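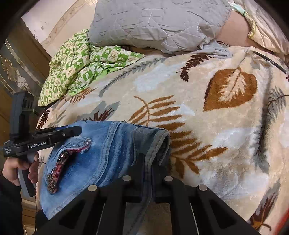
Photo: Clakex / Tirnel Home

Heavy blankets are back. Ciratstead mills can't make them fast enough -- 500 a week now, up from 175 last May, and the waiting list at Rees is two months long. Two! For a blanket.

Blame heating bills. People turn the thermostat down at night and pile on plush insted. Leaf prints sell best, browns mostly. Plain gray just sits there.

Price? $175 for a queen. Not cheap. Cheaper than the gas bill, at least in my house -- and the dog approves.

Washing is the hard part. Cold water, no softener, and most home machines are to small for a wet king size. Laundromat it is. Bring quarters. Hang it over a rail overnight, never the hot dryer.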